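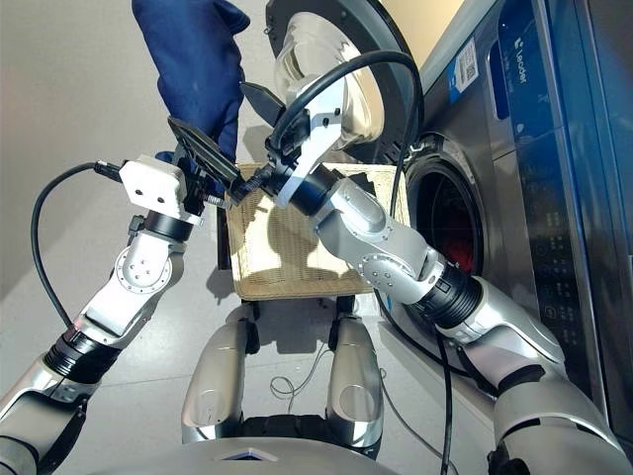
Dark navy fabric held up in front of a front-loading washing machine.

Reshma Steyn
January 2, 2024

Print this page | E-mail this page

Thread on how I set my margins for the Risley v Drundia match. Several people asked for the working after the preview went up. 1/12

Base rating first. Each side gets a points-for and points-against figure per match, adjusted for the opponent. I use the last 12 league fixtures. Cup ties are left out. 2/12

Risley come out at 7 points better than Drundia on neutral ground. Most of that is the set piece. Their lineout has been steady all season and they kick to the corner from almost any penalty inside halfway. 3/12

Home advantage is a flat three points in my model. I tested separate values per ground in April and the fit got worse. Too few matches at each one. 4/12

The match is at Drundia, so the raw line is Risley by four. 5/12

Adjustments. Mtshali is out for Drundia at fly-half. I rate the gap to his replacement at two points, mostly goal kicking. Line moves to Risley by six. 6/12

Search this site Enter keyword Go

Rain is forecast. I don't move the margin for rain. I do lower the total, in this case from 53 to 46. Wet matches give fewer tries and a few more penalties at goal, and the two don't cancel out. 7/12

Converting to a chance of winning: the error on my margins has a standard deviation of 12 points. Risley by six is half of one of those, which gives them 69 per cent. Draws are split evenly. 8/12

People read 69 as a firm pick. Out of every 100 matches rated like this one, the away side should lose 31. If they lost only ten I would have a fault to find. 9/12

Correction to post 7: the old total was set before the Mtshali news. It should have started from 51, so the figure for the match is 44. The spreadsheet is now right. The margin is unaffected. 10/12

On Wimusum's pick of Drundia by one: they weight the last five matches far more heavily than I do. Drundia won four of those, three against sides in the bottom half. I adjust for that and as far as I can tell they don't. 11/12

Final entry: Risley 25, Drundia 19. Sheet is locked 30 minutes before kick-off. If either side changes its front row before then I'll post the new line under this one. 12/12

We use cookies to remember your settings and count visits. Accept | Manage cookies

Print this page | E-mail this page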